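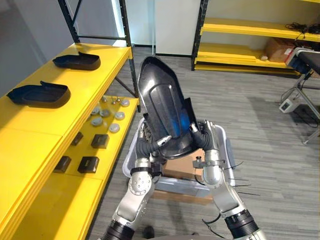
4. Adding Charges to a Case File

Stesach keeps one file per defendant and one line per charge. A long indictment makes for a long afternoon, so get coffee before step 1.

1. Open the case from the Docket tab and press Add Charges.
2. Enter the statute number first. The description fills itself in, usually with the right crime.
3. Type the plea exactly as entered in court. "Sort of guilty" is not on the menu, though clerks have asked.
4. For repeated charges, choose Copy Line and change only the date. Copy Line handles up to 60 at a time.
5. Press Save. Wait for the green bar to finish.

Note: Stesach logs you out after 8 minutes without a keystroke. Reading a charge sheet thoughtfully counts as doing nothing.

Caution: Do not press Merge Defendants to tidy up two people with the same last name. Misaki Kuroda at the Oltatton office spent most of October pulling a pair of brothers apart again, 1,096 lines in all, and she would prefer not to be called about yours.

6. Print the charge list and have a second clerk initial it before it goes to the judge.

Sealed cases follow section 5.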